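A new holiday drinks menu is coming to Starmont, the small bar on the second floor of the old Huaranga building, and this year it leans heavily on punch. Owner Abelardo Lozano said the list will run through the end of December, with ten drinks in all and half of them served by the bowl.

The bowls hold enough for four people and cost $40. Single glasses of the same punches will be sold at the bar until 6 p.m., when the kitchen opens and table service takes over.

Head bartender Fidelina Ccori built the menu on pisco, dark rum and a cranberry syrup she makes in the back. The syrup takes two days. "I wanted drinks that taste like the holidays without a pile of sugar on the rim," she said.

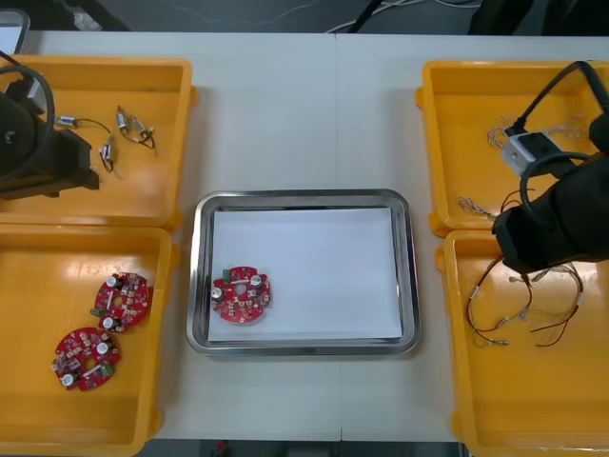
Among the new drinks is a hot one made with black tea, orange peel, clove and rum. Another mixes pisco with pear juice and a little ginger, served cold over one large cube. There is also an eggnog, which Ccori said she resisted for years — regulars kept asking, and she gave in. It comes with or without brandy.

Three of the punches can be made with no alcohol at all. Lozano said those sold better than expected last winter, mostly to drivers and to people who came in for lunch.

The bar seats 70, and parties of six or more are asked to book ahead. Last December it turned away over 80 people on its busiest night, Lozano said, so a second bar cart will be set up near the stairs on weekends. Anselmo Ticona, who has worked the main bar since spring, will run it.

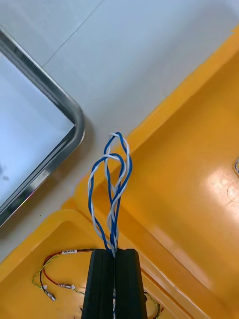

A bundle of blue and white twisted wires held between two black gripper fingers.

Snacks will be kept simple. Saimi Ikonen is baking cardamom buns and a salty rye cracker to go with a plate of smoked cheese. The buns usually sell out by 8 p.m.

Ccori will also teach two punch classes in the side room during the month. Each one covers three recipes, and guests take home a small bottle of the cranberry syrup. Sign-up is at the bar, and guests must be 21 or older.

The menu will be posted by the front door and at the foot of the stairs. Starmont opens at 4 p.m. and takes last orders at 11:30 p.m.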